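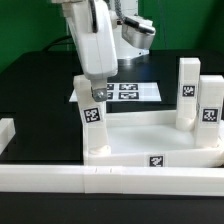
Figure 3. White equipment on a black tabletop, with a flat green backdrop behind.

3.2 Surface color and reported eye strain

The second part of the survey dealt with the color of work surfaces. Questionnaires went to staff at two sites, Jestthorpe and Gramgate, and 347 were returned complete. Respondents chose the color of the surface they used most from a printed card and rated the comfort of their eyes at the end of a shift on a scale from 0 to 100. They also noted whether the wall or screen behind the surface was lighter, darker or close to it in tone.

Earlier work by Esfahani treated the desk and the wall as separate questions. We kept them together. A person looking up from a dark bench to a pale wall has to adjust each time, and the ratings from a dark bench are hard to read without knowing what stands behind it. Strong steps in tone can also occur on the surface itself, where pale objects are used against black (Figure 3).

Staff with dark surfaces and pale walls gave lower comfort ratings than staff with dark surfaces and mid-toned walls. The difference was larger at Gramgate, where most rooms face north and the ceiling lights stay on all day. Among staff with pale surfaces, wall color made little difference at either site.

Age may explain part of this. The Jestthorpe group was younger, and fewer of its members wore reading glasses. When the comparison was limited to respondents under 50, the gap between the sites narrowed but did not close.

Gloss was not measured. Several respondents wrote in the margin that reflections from lamps bothered them more than color did, and these comments came mainly from people with polished black tops. We return to them in Section 4, together with the lamp readings taken in September.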